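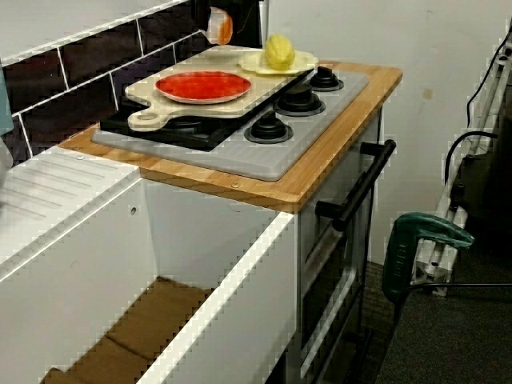

Das Filmarchiv Zumholm zeigt am 1. September 2021 die restaurierte Fassung der Stummfilmkomödie »Der Aushilfskapitän von Gedthorpe«. Die Laufzeit beträgt 84 Minuten bei 20 Bildern pro Sekunde. Grundlage ist eine viragierte Nitrokopie, deren dritter Akt stark geschrumpft war. Die Abtastung übernahm das Kopierwerk Bakke.

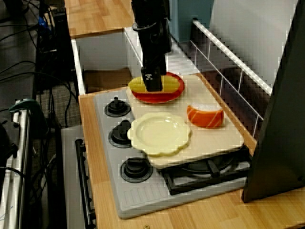 Die Virage wurde nach den Startbändern der Kopie rekonstruiert. Nachtszenen sind blau, Innenräume bernsteinfarben, die Hafenszenen gelb. Das Gelb ist kräftig angelegt und liegt näher an den Körnern des Spielzeugmaiskolbens auf dem roten Teller als an dem blassen Strohton älterer Umkopierungen. Wenche Haugland, Leiterin der Restaurierung, verweist auf die Densitometerwerte der Klebestellen -- dort war der Farbstoff am besten erhalten.

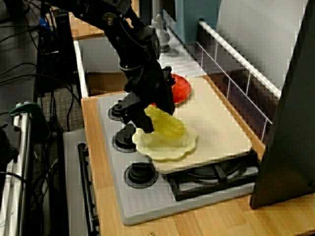 Für die Retusche kam die Software Kokik zum Einsatz. Rund 200 Einstellungen mussten zusätzlich von Hand bearbeitet werden, überwiegend wegen Laufschrammen und Perforationsschäden. Die Zwischentitel wurden neu gesetzt, ihre Standzeiten folgen der Zensurkarte.
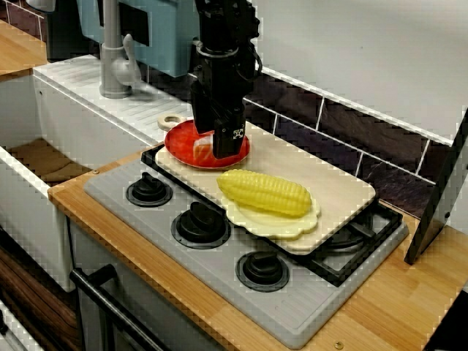
Ist der Film damit vollständig?
Es fehlen weiterhin 507 Meter, vor allem aus der Wahlkampfszene im vierten Akt. Die Lücken werden durch Texttafeln überbrückt. Eine DCP-Fassung für den Verleih ist in Vorbereitung.

Suche
Suchbegriff eingeben
Los

Kommentare (3)

filmvorführer_i_r
20 B/s halte ich für zu langsam. Die Verfolgung auf der Mole braucht mindestens 22.

Marlies K.
Mit Klavier oder vom Band? Steht leider nirgends.

archivmaus
@Marlies K.: Klavier, laut Programmheft vom Juli. Der Saal hat 400 Plätze, Karten gibt es an der Abendkasse.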